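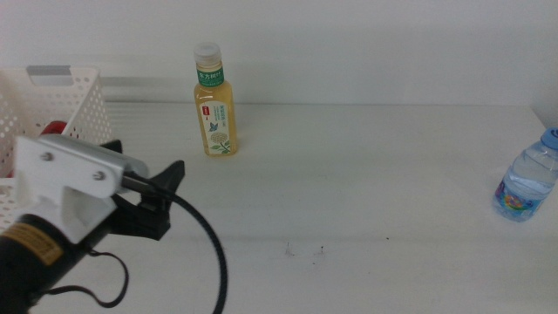
Photo: Carys Kemeys / Closora Neighborhood Kitchen

Progress Report to the Delacroix Fund
Project: The Drinks Table at Closora
Period covered: the spring, through the end of May
Prepared by: Delyth Yorath, Program Lead

Dear Nest Phillips and everyone at the Fund,

Thank you for your patience with this one. I know I promised it at the beginning of the month, and then the walk-in cooler had other ideas (more on that further down). I hope you'll find it was worth the wait, as there is a good deal to tell you and most of it is happy news.

When we wrote to you last fall, we said that our lunch program was feeding people well but sending them home too early. Folks ate and left. We asked for help to keep the hall open through the afternoon, with something to drink, a place to sit, and a few people on hand who could answer questions about benefits, rides to the clinic, library cards and the like. You gave us 28 weeks of funding, and we have tried to spend it the way we would spend our own.

Attendance

We served 3,762 afternoon visits in this period. That is visits and not people, as Elis Prothero is always careful to remind me, and plenty of our regulars come several times a week. Elis keeps the sign-in book and copies it into the spreadsheet every evening before he goes home, and the full sheet is attached for your records. The strongest hours are from 2 p.m. until the school buses come through, when we get a whole second crowd of grandparents with kids in tow. We had not planned for the kids! We have since moved the puzzles and the coloring things down to the low shelf by the window, and Carys brought in a rug from her own basement, so they have a corner of their own now.

What we pour and what we hand out

Coffee is still the most popular thing by a mile, and we go through a shocking amount of it. What surprised us was how many people asked for something cold and not very sweet. Lụa Đàm, who runs our Vietnamese and Chinese language hour, suggested we try bottled teas from the Asian grocery, and we have been stocking a few kinds since early spring. The older gentlemen who play cards at the back table have become very particular about them, and I have been told firmly which ones not to buy again.

We keep a small amount of soda too. We went back and forth on this as a staff, and in the end we felt that grown people can choose their own drink. It goes on the second shelf and we restock it once a week.

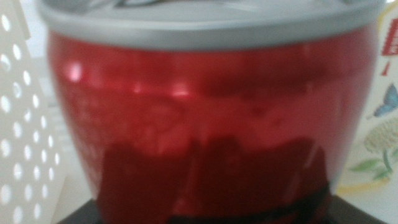 A red can up close.

The empties turned into a little project of their own. Two of our teenagers asked if they could collect them and take them to the redemption center, and with Elis driving they have now put $250 into the field trip jar. They would like to go to the aquarium. I would like to go with them, and I am not above hinting.

The cooler

I said I would come back to this. The compressor on the walk-in failed on what felt like the hottest afternoon of the spring, and we lost a delivery of milk and most of the yogurt. Stadurer Refrigeration came out that same evening and got us running by the next lunch, and they let us split the bill into two payments. The first is in this period's accounts under repairs and the second will fall in the next. We moved a little money out of printing to cover it, and I cleared that with Nest over the phone, but I want it written down here as well.
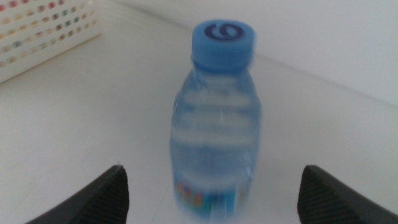

Hot weather planning has taken up more of our time than I expected when we wrote the proposal. Many of our neighbors live on the upper floors of the Faltum Street buildings, where the apartments hold the heat long into the night, and Lụa has been going door to door with a sheet in three languages about where to cool off and whom to call. We also settled on small bottles of water for the giveaway basket, the kind with a sky-blue screw cap and ridges along the sides, so that people can slip one into a coat pocket or a purse for the bus ride. Several of our visitors have sore hands, and Carys now sits by the door and loosens the caps for anyone who wants it done. She gets a lot of news that way, and a fair bit of it finds its way to our benefits desk.

Staffing

We trained 10 new helpers for the afternoon shift, and all but one are still with us. The one who left has gone to nursing school, and we sent her off with a cake. Lụa's hours went up in April by agreement with you, and I would dearly like to keep them there through the summer.

What we'd like to talk about next

The sink behind the serving counter is on its last legs, and I will send a quote once I have a second one to compare it with. We are also wondering about opening one evening a week for people who work days. Could we find an hour on the phone for that before the board meets? Mornings are best for me, any time after the bread delivery at 8:30.

With warm thanks from all of us,

Delyth Yorath
Closora Neighborhood Kitchen

Attached: attendance sheet, spending to date, Stadurer invoice (first payment)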